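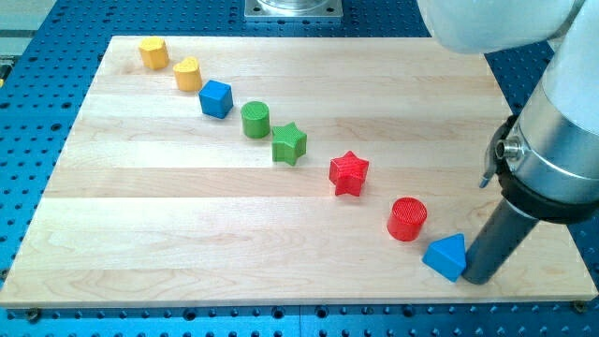
Wooden shape blocks in yellow, blue, green and red, laid out on a pale board.

Block sets to go on loan from Clukton toy library

Families in Clukton will be able to borrow sets of coloured wooden blocks from September, after the town's toy library raised £3,778 to replace much of its older stock.

The library, which runs from two rooms at the back of the Hlongwane Centre, has bought 70 sets from Mikberg, a small workshop on the Roltent estate. Most will go out on loan to households. Another 12 are being kept back for nurseries and childminders, who can have them for a whole term.

The blocks come in plain shapes, among them cubes, cylinders, stars, hearts and triangular prisms, and in four colours. Some shapes are found in more than one colour. There is a star in green and another in red, for instance, and the same goes for the cylinder.

Azadeh Naseri, who manages the toy library, said the repeated shapes were what she had been looking for.

"A lot of sets give you one of everything, so the only thing a child can do is name them," she said. "With these you can put the two stars together, or you can put the star with the other green one. Both are right. That gives you something to talk about while you play."

The library has lent toys in the town for years but its wooden stock had become worn. Several of the old sets were down to a handful of pieces, and a puzzle table that used to stand by the door was taken away last winter when its legs became unsteady.

Money for the new sets came from a summer fair, a sponsored walk along the canal and a collection at the Hlongwane Centre café. The library had expected to spread the purchase over two years, but a late donation from a former borrower meant the whole order could be placed at once. The donor asked not to be named.

Mikberg is run by Kianoush Farahani and Ehsan Khosravi, who set up the workshop after leaving a furniture maker in the same building. They still make shelving and stools for most of the year. Blocks were a sideline until a school asked them for a batch, and they now fill the quieter months.

Mr Farahani said the heart had given them more trouble than anything else in the set.

"The cube is easy, you cut it and sand it and you're done," he said. "The heart has that dip at the top where the two halves meet, and you can't get a sander into it. We do that part by hand with a bit of folded paper. Ehsan does most of those – he's more patient than I am."

The hexagonal block was added at the suggestion of a teacher. Mr Farahani said he had doubted that small children would take to it, but it had proved popular when the workshop tried the shapes out with families. Children like to stand it on end and use it as a tower, he said, or as the base for something else.

Each set will be lent in a cotton bag with a drawstring and a card showing which shapes should be inside. Borrowers are asked to check the contents against the card before they bring the bag back. There will be no charge for a lost block, although the library would like to be told so that it can order another one. Mikberg has agreed to supply single pieces.

The sets can be borrowed for three weeks and renewed once. Membership of the toy library remains free for anyone living in Clukton or the villages on the bus route, and costs £12 a year for those further away. No deposit is needed.

Negin Parsa, a childminder who looks after four children under five, was one of those who tried the blocks over the summer. She said the youngest had mostly wanted to carry them about, while the older ones lined them up on the floor by colour.

"One of the girls had the red star next to the yellow heart and told me they were getting married," she said. "Then the blue triangle was the church. We had that wedding every morning for a fortnight."

She said she had also used them to help the children with words such as "next to", "behind" and "between", which can be hard to teach with pictures alone.

The toy library has asked parents not to wash the blocks in a bowl or put them in a dishwasher, as the wood can swell. A damp cloth is enough. The rooms will have a low table set aside for play, so that children can try a set before it goes home with them.

Oranuch Yensuk, who leads the parent and toddler group in the same building, said she would be using the blocks in her morning sessions. The group has grown over the past year and now has 100 families on its list, though they do not all come at once. It has until now relied on plastic toys kept in the hall cupboard.

"We'll put a few out on a tray and see what happens," she said. "I don't want to make a lesson of it. They're in by half past nine and some of them are asleep by eleven."

She is hoping to start a short session for fathers and grandparents later in the autumn, using toys from the library, and would like to hear from anyone who is interested. It would probably be held in the late afternoon, when the larger of the two rooms is free.

Older wooden toys that are still sound will be given away from a box in the centre's entrance hall during the first week of the new term. Ms Naseri said people were welcome to take what they liked, but asked that they leave the odd blocks together in their tubs, as the art group has asked for any that are left over to use for printing.

The toy library will be open from 9.30am to noon during term time, with a later session from 3pm to 5pm once a week. Opening days will be posted on the board outside the Hlongwane Centre. New members should bring something that shows their address. Nurseries and childminders who want a set for the term should speak to Ms Naseri at the desk before the end of September.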